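The Ralton Community Fund has concluded the January round of its small grants program, and the reviewers' comments have now been returned to every applicant. Aliki Tsolakis, who has directed the Fund's grants office through 2 full cycles, spoke with this newsletter about what reviewers look for and why sound proposals are sometimes declined.

The Fund received 200 applications in the round. Ms. Tsolakis said that most of them described work worth supporting, and that the difficulty usually lay in the budget pages.

"An applicant will write four good pages on the need in Pollock or Vastel and then attach a budget that belongs to some other project," she said. "The reviewer reads both and has to decide which one to believe."

She advised applicants to draft the budget first and to write the narrative from it. Each line should be traceable to an activity named in the proposal. The program allows requests of up to $3000, and a request for the full amount is neither favored nor penalized.
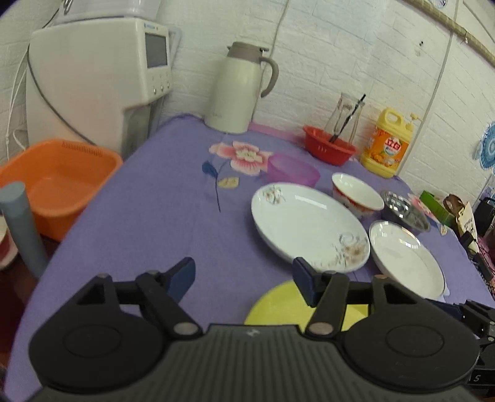
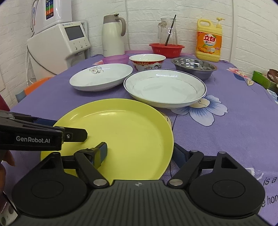
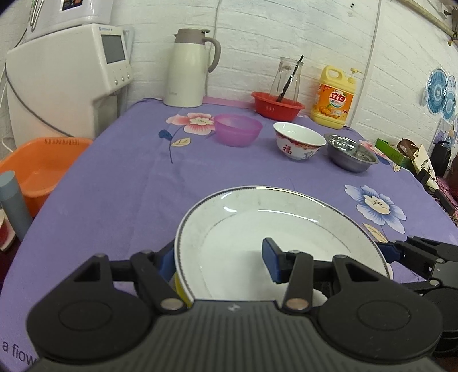
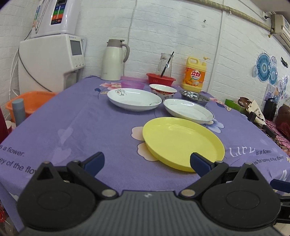
The question of small purchases came up repeatedly in the interview. Ms. Tsolakis said that reviewers are often asked to approve a line reading only "supplies," with no indication of what will be bought. A group planning shared meals should name the goods in ordinary terms: a flowered tablecloth, yellow and white plates, a steel bowl. "It takes one more line of text," she said, "and then my office does not have to write back and ask."

Eskil Wikström, who chairs the review panel, joined the second part of the conversation. He described a reading process in which each proposal is scored by two reviewers working separately. Where the scores differ widely, a third reader is assigned and the earlier scores are withheld from that person until the reading is complete.

"We are not grading the prose," Mr. Wikström said. "Some of our strongest applications come from groups that have never applied for anything before. They say what they will do, who will do it and when it will be finished."

He was less patient with letters of support. The panel limits these to one page each, and he noted that many applicants still submit several letters with identical wording. A single letter from an organization that will share space or staff time carries more weight – provided it states what is being shared.

Both officers were asked about declined applications. Ms. Tsolakis said that a decision letter should be read together with the reviewers' comments, which are sent as a separate attachment and are frequently overlooked. Applicants may request a call with the grants office to discuss them. A revised proposal may be submitted in the next round, with a cover note of no more than 200 words setting out the changes.

"Please do send the note," she said. "Without it the new readers have no way of knowing that you answered the old ones."

Mr. Wikström added that the panel will use the Vornero online form for all future rounds. Paper applications will still be accepted from groups without reliable internet access, on request to the grants office before the deadline.

The guidelines for the next round will be posted on 29 April 2026. Questions concerning eligibility should be directed to the grants office in writing.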